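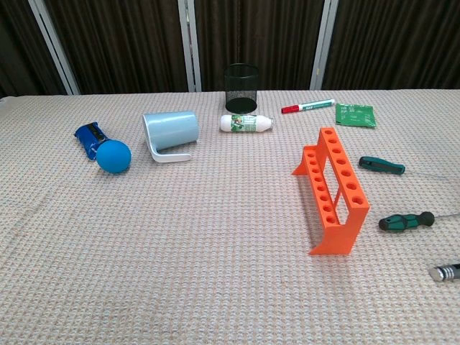

*Figure 4. Waffle-textured cloth laid over a tabletop.*

## Washing textured table cloths in the Kindo

These steps apply to cotton and cotton-blend cloths with a raised weave. For plain cloths, use the Daily program.

1. Shake the cloth outdoors and check the hem for pins or clips.
2. Treat stains with cool water and a little liquid soap. Wait 9 minutes.
3. Load the cloth loosely — no more than four per wash.
4. Turn the dial to **Soft Weave** and press **Start**. The display shows 58, the program time in minutes.
5. When the door lock clicks off, take the cloth out and pull it square by the corners.
6. Dry flat or over two lines.

**Note:** New cloths shrink a little in the first wash. Measure afterward if you plan to trim one to fit.

**Caution:** Do not use bleach or fabric softener on raised weaves. Softener flattens the squares and leaves a film in the drum.

**Caution:** Do not open the soap drawer while water is running.

If the display shows 56 and the drum stops, the filter is blocked. Switch off at the wall, then clean the filter — see "Filter and drain hose."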